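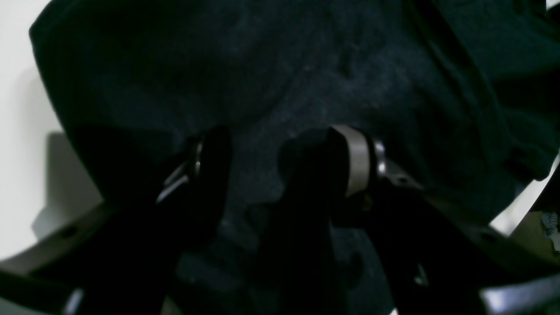 Handling cloth is the part of this module that everybody looks forward to and then grumbles about, so I'm giving it a full session before we go anywhere near the coursework. The kit we're reviewing is the Urkus garment handling kit, which bolts on to most small arms and is sold to laundries, returns warehouses and people like us. I picked dark fleecy-looking fabric on purpose, because it is horrible to work with! Look at how little there is to go on from the wrist camera: a big navy mass arching over two black fingers, a faint sheen across the middle, and hardly anything to tell your software where one fold stops and the next one starts. If you take one thing away from the first half, make it that. The camera you get in the box is a perfectly decent camera, but dark cloth and dark fingers will eat your contrast every time.

What you get for the money

The basic kit is 669 pounds at the education price. For that you get the gripper, the wrist camera, the mounting plate, a cable set and a year of the Bromero software. Bromero is the bit that finds edges and suggests grasp points, and it's sold separately to everyone else, so we do rather well there. The extended kit adds a second gripper and a calibration board. I haven't bought it. I might, if the department is feeling generous in March.

Setting up took me an afternoon the first time and much less the second. The manual tells you to do the camera calibration before you route the cables. Do it the other way round. Once the cables are tied in, the wrist sits slightly differently, and I had to calibrate all over again with a cold cup of tea next to me.

Grasping: where it shines and where it doesn't

Bromero offers you three modes. Edge mode looks for a hem or a border and goes for that. Peak mode goes for the highest point of a heap. Pinch mode closes on whatever is between the fingers and hopes for the best (my description, the brochure is more polite). Most of you will start with peak mode, as it's the easiest to get going and feels lovely when it works. The trouble is that the highest point of a crumpled shirt tells you nothing about which bit of the shirt you've got hold of. 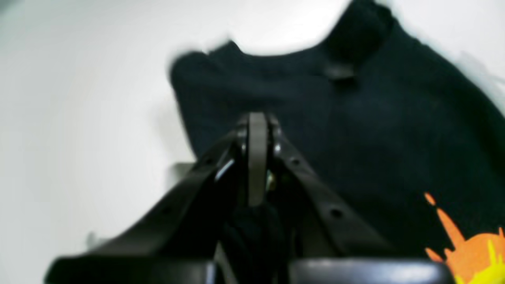
So you need a second step, and this is where I think the kit earns its price. After the first grasp you can ask for a regrasp, and the software compares the shape of the hanging cloth with its stored shapes. It wants a clear outline to do that. A plain pale background helps enormously, and so does a print or a label, if the garment has one and it happens to be facing the camera. In my own trials I ran 27 grasps in peak mode with regrasp switched off, then the same again with it on. I'll put both logs on the course page and you can argue about them. Please do look at the failures as well as the successes – they're much more interesting.

How it compares

The obvious rival is the Queiroz soft hand. I had one on loan last year and I liked it a lot for towels and flat things. It's gentler and quieter, but the fingers are fat, and getting them under a single layer was beyond me. The Urkus fingers get into a fold far more happily. On the other hand, the Urkus has metal bits around the joints, and I'd want to keep a close eye on anything knitted. Check for snags after each run and write them down.
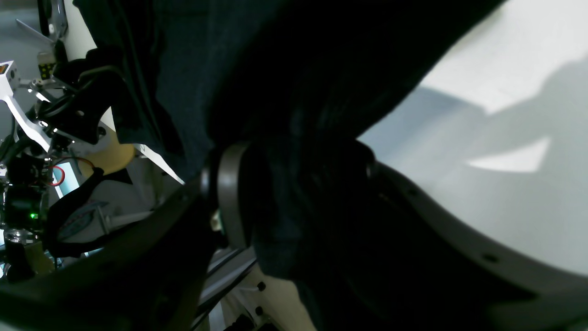

Fig. 3. Navy cloth gathered around the ring of the gripper, with cables and brackets to the left.

Cable routing deserves a word of its own. Loose cloth goes everywhere, and a sleeve will find a loop of wire faster than you can reach the stop button. Keep your loops short and strap them close to the arm. Vundside, who supply the kit over here, will sell you a fabric sleeve to cover the lot. I've ordered one and I'll report back.

Before the practical

Read the grasp planning chapter, up to the part on regrasping. Bring a garment you don't mind losing, preferably a dark one. You'll be in groups of 5, and each group should come with a short plan saying which mode you'll use first and what you'll count as a success. "It picked it up" is too vague for me! Say how high, for how long, and by which part. The write-up is 600 words, due the week after, with your logs attached as a separate file.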